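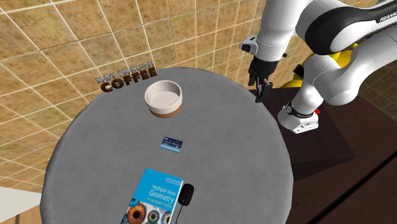
Viewer capture attached to the ticket: tabletop layout with cup, card, book and mouse, arm over the cup side of the table.

Ticket: 517
Project: Zunen (tabletop simulation and planning)
Component: perception bridge, scene sync
Status: resolved, one follow-up open
Opened: 2025-10-09
Reported by: integration, Modetstead site

Summary

Planner refuses every grasp on the paper cup with "no collision-free approach". The same request on the card, the book and the mouse gives a plan. The viewer shows nothing between the gripper and the cup.

Environment

Zunen main branch, built from source. Plinico planner, default settings, except that the planning time limit is raised. Scene file is the coffee table layout from the shared folder. Arm model is the Franka with parallel gripper and the wrist camera. Physics is paused during planning. Ham is used only for recording the logs.

Steps to reproduce

Load the coffee table scene. Wait until the perception bridge says "scene ready". Send a grasp request for object cup_01 with the top-down grasp set. The planner answers after a few seconds with the error. I repeated with a fresh start of all processes and the result is the same.

Expected

At least some of the top-down grasps should be accepted. The cup has no lid and stands upright, so I expected the rim grasps to be the easy ones.

Log extract

[plan] request cup_01, grasp set top_down, candidates 200
[plan] inverse kinematics passed: 76
[plan] collision check passed: 0
[plan] first contact pair: panda_hand / static_409
[plan] result: NO_APPROACH

Entry 1, reporter

My first idea was the reach. The table is big and the cup is near the far rim. But 76 candidates pass the inverse kinematics, so the arm can get there. All of them are lost in the collision check.

The contact pair is always the hand against static_409. I do not know which body this is. In the viewer tree the static bodies have readable names, and none of them has this number in it.

I also tried to make the gripper opening larger. No change. I put the opening back to the default value.

Entry 2, reporter

I switched off the collision check between the hand and the table, only for a test. Same error, same pair. So static_409 is not the table. I switched the check on again after the test. Please remind me if you see it off in my branch, I had this problem before.

Then I removed the wrist camera from the arm model, because the camera housing sticks out at the side and I thought perhaps its collision box is too large. Same error. Camera is restored.

Entry 3, perception

Can you send the output of the body dump with the option for source names? The numbers are given by the bridge when it converts the scene for the planner. The viewer does not use them, so you can't find them in the tree.

Please also tell us if the static scene comes from the depth map or from the scene file. There is a flag for this and the default was changed in January.

Entry 4, reporter

Thank you, I did not know about the option. The static scene comes from the scene file (flag static_source is "file"). Here is the part of the dump which is interesting:

body table_top, source scene/table, shape cylinder
body static_408, source scene/wall_tiles, shape box
body static_409, source scene/label_coffee, shape convex hull
body static_410, source scene/floor_wood, shape box

So it is the text. The raised "NOT ENOUGH COFFEE" sign is exported to the planner as a solid body. I have looked at this sign in the viewer for the whole time and did not think of it as a thing which can collide.

Entry 5, perception

This explains the error. The sign should be visual only. In the scene file, objects of class "label" have a collision field, and when this field is missing the bridge builds a hull from the visual mesh. For normal furniture this is what we want. For text it is wrong.

One more point. The hull is made over both lines of the text together. The letters stand at an angle, and a convex hull fills all the space between them, so the solid is much larger than what you see. In our debug view it comes forward over the opening of the cup. The book and the mouse are at the other end of the table and are far from it, and the card is also clear.

Workaround for now: add "collision: none" to the label_coffee entry and restart the bridge. A reload is not sufficient, the bridge keeps its converted bodies in the cache until it stops.

Entry 6, reporter

I added the line and restarted the bridge. Result:

[plan] request cup_01, grasp set top_down, candidates 200
[plan] inverse kinematics passed: 76
[plan] collision check passed: 31
[plan] result: OK

The approach comes down from above and does not touch the table or the card. I executed the plan in simulation and the fingers closed on the rim. I did not test the lift with different friction values, this belongs to another ticket.

For the record, I made the mistake to only reload at first, although it is written clearly in entry 5. The error stayed and I lost half an hour. Maybe the bridge could print a warning when the scene file is newer than the cache.

Entry 7, planning

From our side the planner did the correct thing with the bodies it received. But we agree that the message is not helpful. "No collision-free approach" is true and the user still can't see what is in the way.

We will make two small changes in Plinico. The contact pair will be printed with the source name when the bridge sends one. And when all candidates fail against the same body, this body will be named in the error itself and not only in the debug log.

A question to perception: does the same hull problem exist for the robot stand? It has curved parts and we see sometimes that the planner stays farther away from it than needed.

Entry 8, perception

The stand has its own collision meshes, made by hand, so the hull code is not used there. If the distance is too large it is probably the padding value. Please open a new ticket with a log for this, so that we do not mix the two things.

The fix for labels is merged. Objects of class "label" now have no collision body by default. If somebody wants a solid sign, the field must be set to "hull" or "mesh" in the scene file. We checked the other scenes in the shared folder for labels without the field, and they convert correctly with the new bridge. Old scene files do not need to be edited.

Entry 9, reporter

Updated to the merged version, took out my workaround line and started everything new. The dump has no label_coffee body anymore. The cup request gives a plan, and the requests for card, book and mouse also still give a plan.

I checked the wall and the floor too, they are still in the dump as boxes. Their numbers have moved because one body less is created. If you have scripts which allow or forbid collisions by number, please change them to the source name. I found one such script in our own test folder and corrected it.

Resolution

Cause: visual text object converted to a convex hull by the perception bridge because the collision field was missing in the scene file. Fixed in the bridge. Workaround for older builds: "collision: none" on the label entry, then full restart of the bridge.

Follow-up, open: warning when the scene file is newer than the converted cache. Assigned to perception.

Follow-up, done: source name in the Plinico contact output.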